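Notes on the Gultonora Reading Room

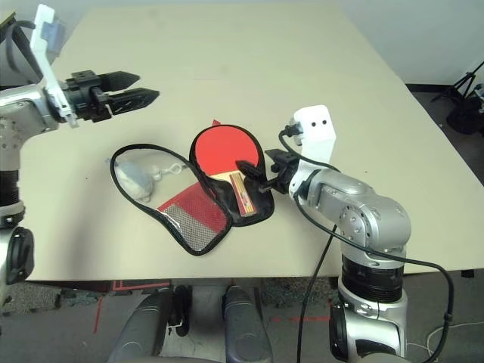

A beige table against the white wall.

The Gultonora Reading Room reopened to the public in October, following a closure that lasted longer than its trustees had first announced. As a regular reader there for many years, I wish to record what has changed and what has been kept.

The collection now stands at 3,887 volumes, of which 3,328 may be borrowed. The remainder must be consulted on the premises, and this includes the whole of the Benkirane bequest. Readers who wish to see the bequest should apply at the desk before 2 p.m. Requests made later are held until the following morning.

The most significant change concerns the catalog. The former card index has been retired, and entries are now arranged by author, with a separate list for local history. Rachid Ragab, who prepared the local history list, has restored a number of titles that had been shelved under the wrong parish. Among them is the account of the old Skellerier mill, a work I had requested on two occasions without success. It is a modest book of 543 pages, poorly indexed, and I recommend the chapter on water rights to anyone with an interest in the subject.

I am less satisfied with the new lending period. Two weeks is adequate for a novel. It is hardly adequate for a county survey, and renewal must be requested in person. I have written to Ayman Kettani, who oversees lending, and have received a courteous reply stating that the matter will be reviewed in the spring.

The opening hours are unchanged, as is the rule against ink - pencils may be had at the desk. The periodicals have been moved upstairs, where the light is better and the chairs are worse.

Readers with overdue items from before the closure may return them without charge until the end of the year. I returned mine last week.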